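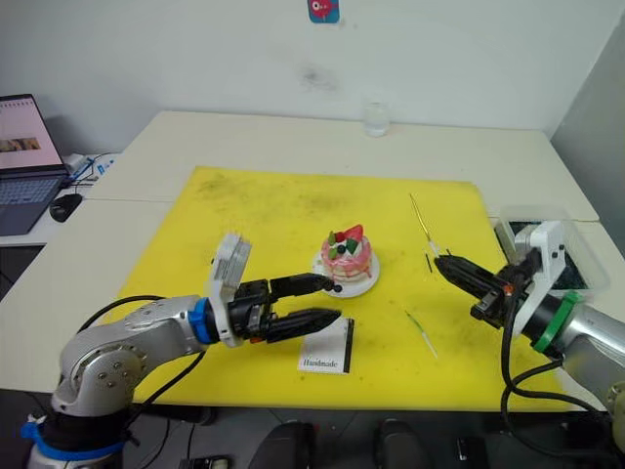 Toy layer cake with pink drip icing, on the yellow mat with its "Handmade" card

I make these little pretend cakes for my nieces and sell a few in March at the school fair, and people always ask how I get the drips so shiny. Two thin coats of gloss, that's all! One thick coat goes cloudy (ask me about the batch of 118 berries I ruined).

Some other things I've picked up along the way:

Let the drips go down the sides at different lengths. If they all stop in the same place it looks like a fringe.

Put the strawberry on first, then tuck the small berries and leaves in close to it – a dab of the white cream hides any glue. Dark berries next to the red look so much better than red on red.

A mat is worth having. Mine gets smudges and specks all over it and I've quit fussing. Warm water and dish soap for fresh marks, baking soda paste for the older ones, and leave it on for 5 minutes. Songül Kırmızıgül wrote in to say a white eraser works too, and I've tried it since on pencil – very good.

Keep the card away from the plate until the gloss is hard. Paper sticks and you will not get it off in one piece.

Next time I'll do the green leaves, which I cut freehand with nail scissors.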